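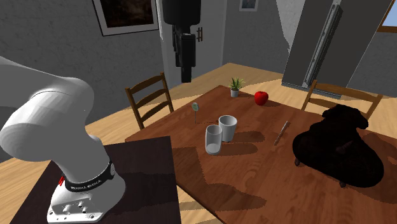 Robot arm at a wooden table set with small objects (computer-rendered).

Figueiredo Street Community Garden
Minutes of the December members' meeting

The meeting got going a little after 7 p.m., once everyone had found a chair and a cup of something warm. Định Hứa was in the chair and Loan Ngô took these notes, with thanks to all who spoke slowly enough for her to keep up. Apologies were read from the Fanow Lane plot holders, who had a school concert that same evening.

1. Last meeting's minutes
Accepted with one correction. The item about the compost bins said "turned weekly" and should have said "turned when somebody passes by with a fork," which is what we agreed, however it looks on paper.

2. Money
Định reported a balance of $1,292, a good deal healthier than this time last year, thanks mostly to the fall seedling sale and the very generous soup lunch. Plot fees stay at $60 for the coming season. There was a long and friendly talk about whether to raise them by a few dollars, and the feeling of the room was to leave well alone for now and look again next winter. Anyone who would find the fee hard to manage should have a quiet word with Định, and it will go no further.

3. Water
The old spigot by the north gate has been dripping since the first frost, and the bucket underneath it has become a sort of landmark. Loan has a quote of $200 from Atent Plumbing to replace the spigot and the short run of pipe behind it. Several members remembered that we patched this same pipe two winters ago and agreed it would be throwing good money after bad to patch it again. Approved on a show of hands. The water will be off at the main until the work is finished, so please bring your own if you have pots under cover.

4. Seed order
The group order goes to Clestar Seeds again this year. We were all pleased with the beans and the kale, less so with the carrots, though it was pointed out (kindly) that our carrots have never done well from anybody's seed and the clay may have something to do with it. Order sheets are on the shed door. Please write clearly, with your plot number next to your name, and mark whether you want full packets or a share of one. Loan would also love to hear from anybody who saved seed from the yellow tomatoes by the fence – she lost hers to mice and is heartbroken about it.

5. Paths and beds
The wood chips on the main path have worn thin and the low corner near the shed is mud after any rain at all. We talked about gravel, which is easier to push a wheelchair over once it has packed down, and about more chips, which are free. It was agreed to lay chips this winter and get a price for packed gravel on the main path only, to be talked over in the spring. The two raised beds nearest the gate will be kept for members who can't easily kneel, and both are spoken for.

6. Winter work morning
Saturday at 9 a.m., weather permitting. Jobs are spreading chips, pruning the currants, and emptying the shed so that the shelves can be wiped down before everything goes back. Bring gloves, and a wheelbarrow if you own one. There is room for 20 at the tables for lunch afterward, so do put your name on the sheet. Định is making his noodle soup, with a pot set aside for those who don't eat meat.

7. Any other business
A pair of green-handled pruners was left on the bench by the rain barrels and is now hanging inside the shed door. The gate code will change after the New Year, and Loan will call round with the new one. A member asked about keeping bees. There was plenty of interest and a few worries from people with allergies, so it will have a proper place on the next agenda – please bring your thoughts, for or against.

The meeting closed at 8:40 p.m. with warm thanks for the ginger cookies. The date of the next meeting will be posted on the shed door.

Notes taken by Loan Ngô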